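Walville Controller Kit - Set-Up Guide
Section 4: Sorting and checking the wire harnesses

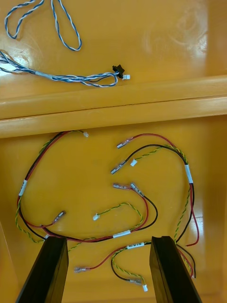
Several readers of the previous edition asked whether the harnesses could stay in their shipping bags until the cabinet was mounted. They can, but check them first. A damaged lead is much easier to replace before the cabinet is on the wall.

Keep the two harnesses apart on a two-level tray. The blue and white twisted wires go on the upper shelf. The harness with red, black and green-and-yellow wires goes in the lower compartment. Any shallow plastic tray will do if it has a ridge between the levels.

Before you start

You need a clear bench, good light, a soft cloth and the packing list. Allow 20 minutes. Leave the controller in its box for now.

CAUTION: Do not connect anything to the supply during this section. All checks are done by eye and by hand.

4.1 Laying out the harnesses

1. Wipe the tray and make sure there are no wire clippings in it.
2. Open the bag marked 268 and put the blue and white signal harness on the upper shelf. Leave its tape on.
3. Open the bag marked 609 and lay the main harness in the lower compartment in a loose loop. Do not pull it straight. It was wrapped at the factory to follow the inside of the cabinet.
4. Turn the labels face up where you can. Do not slide them along the wires.

Note: Kits packed before February have the same harnesses in a single bag. Sort them by wire color.

4.2 Checking the main harness

1. Follow each wire from end to end with your fingers. Feel for nicks, flat spots and hard bends.
2. Look at the crimp terminals on the red and black leads. The metal tab should be straight and the insulating sleeve should cover the crimp.
3. Hold the sleeve and tug gently on the wire. If it moves in the sleeve, set the harness aside and ask Walville for a replacement.
4. Check the small white connectors on the green-and-yellow pairs. The contacts should sit level inside the housing.
5. Compare the printed label with the packing list.

CAUTION: Never twist a crimp terminal to make it line up with a post. Turn the whole lead from further back.

4.3 Checking the signal harness

1. Check that the blue and white strands stay twisted together up to the connector. A short open section at the housing is normal.
2. Look into the connector for dust or bent contacts.
3. Return the harness to the shelf with the connector toward the ridge - it is the first one you will need in Section 5.

4.4 If you are stopping here

Cover the tray and store it flat, away from heaters and below 40 °C. Do not stack anything on the harnesses. When you come back, repeat step 3 of 4.2 before going on to Section 5, Mounting the cabinet.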